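Shared Workshop Builds Hand-Held Gripper Pair for Table Tasks

A shared workshop at Prillar has put together a pair of hand-held grippers for recording simple table tasks, with Hemant Sisodia handling the mechanical parts and Karim Badawi the cabling and logging. The build began in May under the project name Tranositz. Total parts cost is 772 dollars for the pair.

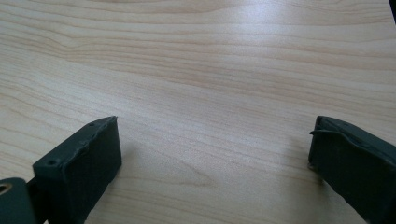
Finger geometry took the most time. Sisodia went through 13 versions before settling on the current block shape, which is stiff enough for a full cup and still closes flat. Each finger is a dark block with screw holes set into its top, so a worn one can be swapped at the bench. Early versions were glued and had to be cut away.

The two grippers are run together, one in each hand, and each carries its own cable. Badawi tried a wireless link first and dropped it after repeated gaps in the log.
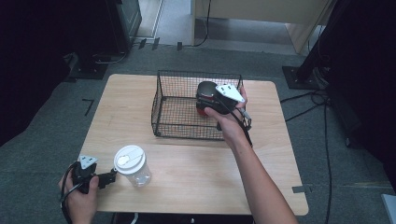

Both grippers at the table, with the wire mesh basket toward the back.

The basket task is the main test. A cup is picked up, placed in the basket and taken out again, and the operator then returns both grippers to the near side of the table. The Tranositz log holds 400 runs so far. Of these, 41 were thrown out for timing errors between the left and right units.

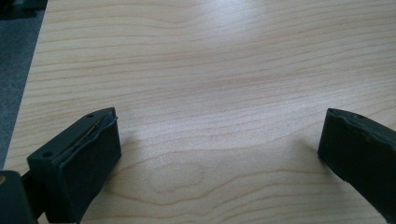 Timing is now set from a single clock at the start of each run. Badawi plans to move the check into the logging script, which at present leaves it to the operator - a step that is easy to skip late in the evening.

Pad material remains open. Foam grips well on smooth cups but wears at the edges, and a firmer pad cut from Ouazzani sheet stock is next to be tried. Sisodia wants the same screw pattern kept whatever pad is chosen.
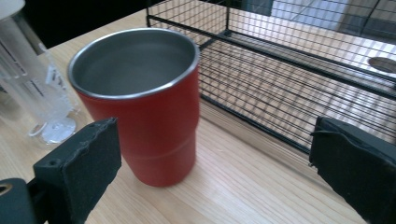 Judidard

Drawings for the fingers and brackets will be posted on the workshop's project page once the pad test is finished. The wiring list is already up. Members who want to build a pair should bring their own cable and book bench time in advance.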